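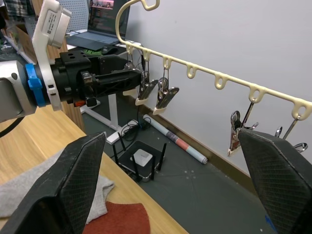 The Second Pair of Hands

By the time the Drevari kit reached us it had already acquired a reputation as the machine that does your laundry. It does not do your laundry. It is a pair of tabletop arms, two grippers, two wrist cameras and a piece of software called Cadwaladr, and what it does, after a good deal of coaxing, is pick up small limp things and put them somewhere else. Anyone who has shared a house with teenagers will know this is still ahead of the competition.

Drevari works out of a former print shop in Grondside, above a place that sells aquarium pumps, and rents the kit by the month to labs, colleges and the kind of household that owns a label maker. I had it for 44 days. The rental comes with a starter routine in which one arm brings a cloth to a clip on a hanging rack and the other is meant to open the clip. I chose this because it was first on the menu and because I own cloths.

Setup takes an afternoon if you read the manual and two if you trust the pictures in it. The arms bolt to any solid table. Ours was wood, and it complained. The wrist cameras come already mounted, and you are asked to hold a printed card in front of each while Cadwaladr thinks about it. The progress bar goes to 52 percent in a few seconds and then settles down for the evening. I made dinner. When I came back it said 53.

After that you teach. You guide the arms through the job yourself using a pair of hand controls that feel like salad tongs with opinions, and the software watches what you did and tries to work out what you meant. Drevari suggests 50 run-throughs for a new task. I gave it 50, of which I would be proud to show strangers maybe nine. The early ones are a record of a grown adult failing to open a clothespin by remote control, with long pauses for language that Cadwaladr does not, thankfully, record.

A clip on a wire hook is a nasty thing to hand a robot. It swings and it turns its back on you. Metal jaws throw light straight into the lens. A person settles all of this with a thumb and no thought whatever. The Drevari has no thumb. It has two textured fingers that open very wide and close very slowly, and when it approaches a dangling clip it has the manner of a man trying to get a contact lens out of a sleeping tiger.

And then, one evening in May, it worked. The left arm steadied the clip, the right arm squeezed it, a gray cloth went in and stayed in. I said something embarrassing out loud. I ran it again right away and it clipped the rack to itself.

This is the rhythm of the thing. In the last week of the loan I ran the routine every night after the dishes and it got a cloth up on 14 of its first 44 attempts, which sounds dreadful until you remember that it started from me. The misses are worth watching. It will drop a cloth, go back to the table for it, and try a fresh corner without any fuss. It will also, now and then, carefully hang up nothing at all and return to its rest position looking finished.

The hardware is better than it needs to be. The joints are quiet, the fingers never slipped once they had hold of something, and when I stuck my forearm where it did not belong the arm stopped on contact and waited for me to apologize. Cables are another matter. Drevari supplies plenty and offers no views on where they should go, so they go on the floor, where they breed.

Cadwaladr is the weak half. Menus move between updates. Deleting a bad run takes four clicks, and deleting a good one by mistake takes one. The help line, based at the company's second office in Larnley, answered both my calls quickly and kindly and told me both times to recalibrate. Both times that fixed it, so I have no grounds for sulking, though I did some anyway.

Who should rent one? A college with a robotics class, without question -- it is sturdy, it forgives, and students have the patience of people who are not paying the bill. A small lab that wants two arms talking to each other by the end of the week could do far worse. Home users should ask themselves how they feel about spending a month teaching a machine a chore that takes six seconds by hand. I found I felt fine about it, and I have since asked what a second month would cost.

The shipping case, incidentally, is enormous. Measure your hallway.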